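Dronby Zip Pouch Review: A Blue Pencil Pouch for the Desk and the Bag

By Geetha Shenoy

I bought the Dronby zip pouch in August to replace a hard plastic pencil box with a cracked hinge. I have used it for six weeks, mostly at a desk and a few times a week in a backpack. The item number on the receipt is 2045, and the store had it in blue and in gray. I took the blue one.

It is a plain fabric pouch with one zipper along the opening and one compartment. There are no elastic loops, no mesh pocket and no divider. The fabric looks and feels like denim, a little softer than a pair of new jeans. A metal pull hangs from the zipper.

What I keep in it

My everyday load is pens, two pencils, an eraser, a short ruler and a glue stick. The store page says it holds up to 10 pens, and that seems right if you want it to close without pushing. With more than that the zipper still shuts, but the middle bulges and the pouch rolls when you set it down.

Pens go in lengthwise. The black one with the bit of teal-green near the middle is the one I reach for most, and it sinks to the bottom every time. I now put it in last so it stays near the opening. Small things like erasers and clips end up in the corners, and I usually have to tip the pouch to get them out. Bulky, boxy desk items stay on the table.
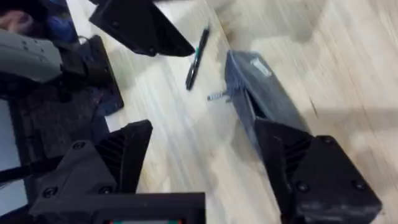
Can it be washed?

The care tag says cold water and air dry. I washed mine once by hand after a marker leaked, and it was dry by the next morning. The color held up, but there is still a faint mark on the lining where the ink was.

The zipper

This is the part I was most interested in, as the zipper is what failed on the last two fabric pouches I owned. The Dronby one was stiff for the first few days. It caught on the lining twice, both times near the end where the fabric is folded over. I ran a pencil lead along the teeth and it has moved well from then on.

The pull is big enough to grab without looking. It does make a small tapping noise against a hard tabletop, which you may notice in a quiet library. A loop of cord tied through it would fix that. I haven't bothered.

On the desk

A soft pouch does not stand up the way a cup or a box does. This one rests on its side, and I leave the zipper partway open while I work so I can see a bit of what is in there. I can get one hand in from the end. For finding something specific it is better to open it all the way.

It takes up little room. My table is pale wood and scratches easily, and the fabric hasn't marked it. The old plastic box left a line wherever I dragged it. The metal pull could do the same if you slid the pouch around with the pull underneath, so I pick it up.
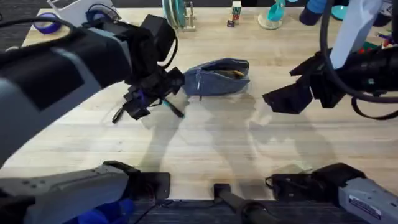
Compared with the Nostmont

My sister has the Nostmont Flat Case, and I borrowed it from a Wednesday to the end of that week. It opens like a book and has loops for the pens, so everything has a place and you can see all of it at once. It also needs about twice the table space when open, and thick markers don't fit the loops.

For drawing I would pick the Nostmont. For carrying a handful of pens to class or to meetings, the Dronby is quicker to fill and easier to squeeze into a bag that is already full.

Good points

- Soft, and fits into odd spaces in a bag
- Metal pull that is easy to grab
- Can be hand washed
- Stitching at both ends is still tight

Bad points

- Small items get lost in the corners
- Stiff zipper at first
- Lining holds on to ink stains
- Won't stand up

Should you buy it?

If you want a basic pouch and don't mind digging a little, I think it is fine for the money. I would pay slightly more for a version with one inside pocket for erasers and clips. I have written to Dronby to ask if they plan to make one and haven't heard back yet.

Related reviews

Nostmont Flat Case, second look
Krishnan Gel Pens: medium and fine tips
Trurkeldale Desk Tray
Five erasers tried on cheap paper
Krishnan Pocket Ruler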